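Household budgeting courses to open in six regional centers

The Tallberg Institute for Household Finance will begin its adult money-skills program in June. The program offers evening courses in 6 regional centers and is open to any resident aged 18 or over, free of charge. Jeanine Verbruggen, who was appointed program director last winter, spoke with the Institute's newsletter about the content of the courses, the results of the preliminary survey and the arrangements for teachers.

Ms. Verbruggen came to the Institute after a long period in consumer credit counseling. She described the new program as a continuation of that work at an earlier stage. "In counseling, we met people when the letters had already arrived," she said. "Many of them had signed agreements they could not explain to us. They were capable people with jobs and families, and they had never been shown how to read a repayment table."

The survey that preceded the program was sent to 4,000 households in the region. The Institute received 2,802 completed replies, a response that Ms. Verbruggen called "very satisfactory for a paper questionnaire of that length." Respondents were asked to compare two loans, to estimate the effect of rising prices on a savings balance, and to state whether they kept any written record of monthly spending.

The question on comparing loans caused the most difficulty. According to Ms. Verbruggen, a large share of respondents chose the loan with the lower monthly payment, although the total cost over the full term was considerably higher. "The monthly figure is the one people see in the advertisement and the one they have to find in their account," she said. "We do not criticize that way of thinking. We want them to look at the second figure as well, before they sign."

The course consists of evening sessions beginning at 6:30 p.m. The opening session deals with income and fixed expenses. Later sessions cover small daily purchases, borrowing, insurance, saving for retirement and the documents that a household should keep. Participants work with their own figures if they wish. A set of practice accounts is available for those who prefer to keep their affairs private, and teachers have been instructed not to ask for personal statements. 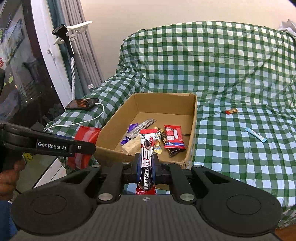

Who may teach the courses?

Applicants must have passed the Institute's teacher examination and must not be employed in the sale of financial products while they are teaching.

Ms. Verbruggen regards the second condition as essential to public confidence. The Institute received 173 applications for teaching positions, and several otherwise well-qualified candidates withdrew when the rule was explained to them. "I regretted losing them," she said. "Some would have been excellent in a classroom. But a participant who asks about a pension plan has to know that the person answering earns nothing from the choice."

The same principle applies to the course materials. The workbook was prepared by the Institute's own staff and reviewed by Timmermans, an independent publisher of adult education texts. It contains no advertising and does not recommend any bank, insurer or investment product. The online budgeting tool that accompanies the workbook was built by Evov and may be used without opening an account. Entries are stored only on the participant's own device.

Asked whether adults would give up their evenings for such a subject, Ms. Verbruggen referred to a trial course held at the Wunitel training center. Attendance remained steady through the final session, and a number of participants asked for a further evening on inheritance and wills. That topic will be offered separately in the fall, subject to the availability of a qualified speaker.

The trial also led to changes. The session on insurance was found to be too long and has been divided into two parts. The glossary was moved to the front of the workbook. "People were turning to the back every few minutes," Ms. Verbruggen said. "One gentleman cut the pages out and laid them beside his book. We took the hint."

The Institute intends to repeat the household survey two years after the first courses close, using the same questions. Ms. Verbruggen was cautious about what it might show. Knowledge of terms can be tested easily, she noted, while changes in behavior are slower and more difficult to attribute to a single course. "If someone keeps a record of spending for a full year after leaving us, I would consider that a good result," she said. "I would not expect to see it in everyone."

Registration is handled by the regional centers, in person or by telephone. Places are assigned in order of application, and residents who cannot be admitted to the June courses will be offered a place in the following round. The workbook will be distributed at the first session.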